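Kamarwood Workshop Notes > Papers > Shared benches
Reading time: 2 min
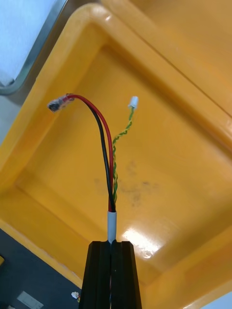

3.2 Bench layout and part handling

The sorting cell was built on a shared bench at Kamarwood, where members also repair small appliances. Two arms were fitted so that either could reach the middle of the table. Parts are presented in a steel tray lined with white paper, with two yellow bins on each side (Figure 2). The paper was added after early trials in December, when reflections from bare steel upset the part finder, a modified copy of Hundo.

Wired parts gave the most trouble. A rigid board has a fixed outline, but a harness changes shape every time it is put down. We therefore chose to grip harnesses close to a sleeve where one was fitted, leaving the connectors free. Grip force was set by hand, following the method of Huttunen, and kept the same for all wired parts. Loose strands are not tracked. 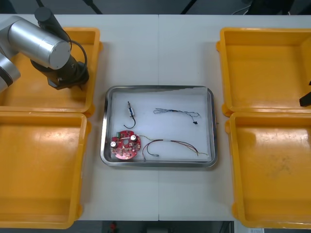
Figure 2. Sorting cell with parts on the lined tray and two bins on each side.

Each run started with the bins empty. The operator laid out the parts without arranging them and started the Stonditz controller from a laptop. A run was stopped if a part left the tray area or if a pick failed 5 times in a row. We logged 400 runs in this way, giving more than 2000 picks. Joint positions were saved with each pick, and the logs were later checked by hand against the video. Runs in which the paper had moved were kept in the set.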